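August 19, 2022

Another day of sewing. My grandmother made her own curtains and most of my father's shirts, and I think she would be glad to know that it has come back in the family, although she would have wanted to see more finished goods by now.

The skills room at Warnwood has the climate of a walk-in refrigerator and one chair that goes up and won't come down, so whoever gets there last spends the morning with their feet off the floor. I got there last. The bus sat behind a street sweeper all the way down Clolton Road, and by the time I arrived Mawar Chin had the good chair, the good lamp and the only mug without a drug company on it. She said good morning in the voice of someone who has already done 20 stitches and isn't going to bring it up. She brought it up at coffee.

The rule this week is interrupted stitches, all day, until Syahrul Menon is satisfied. Syahrul has not been satisfied since February. He goes from place to place with his hands behind his back like a man at a garden show, and when he stops you know you've grown something wrong. This morning he stopped at me 4 times. The first was for the depth of my bite. The second was for the depth of my bite, the other way. The third was for holding my breath, which I hadn't known was a suturing matter, and the fourth was only to look at the clock behind me, but I undid a perfectly good knot on account of it.

My notes from this morning read, in full: "wider. slower. same both sides. lunch?" I can't decide if I should be embarrassed by them or have them printed on a card.

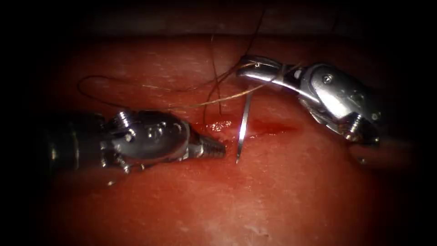 I keep thinking about that one minute between getting the needle in and getting the knot down. Going in is easy, everyone can go in. It's once you're through that all the decisions turn up together. The cut is a short one, straight across the pad, the sort you'd put a bandage on and forget if it were your own knuckle, and there's the curved needle standing through both edges of it with the thread held up above, and it looks as if the hard part is over. Then you let the thread drag, or you take the needle at the tip, or you pull as though starting a lawn mower, and the edges pucker up like a bad hem. I have done all of those. Two of them I did today.

Lunch was the lentil thing. Mawar says it is the same lentil thing from before the long weekend and that she recognizes it. We ate it on the back steps and argued over whether it's worse to be told you are rushing or told you are hesitating. I have been told both inside five minutes, so I felt I had some standing.

The afternoon went better, for no reason I can find. I didn't sleep more or try harder between noon and one. I did 3 in a row that I'd have been happy to show to anybody, and of course Syahrul was out in the hall on the phone about the parking. By the time he came back I was on the next one, which leaned. He looked at it for a while, said "Hm," and moved along. Mawar claims that a "Hm" is high praise and that she has only had two since spring. I'm choosing to believe her.

Came home and found the button hanging off my gray coat, the same one that's been hanging since winter. Got out the tin and the black thread, sat under the kitchen light, and sewed it on with great care and even tension. Sewed it to the lining as well. Had to cut it all off and start over, and now I can't find the small scissors. Must call Dad tomorrow about the car, and buy lentils, God help me, they're on sale.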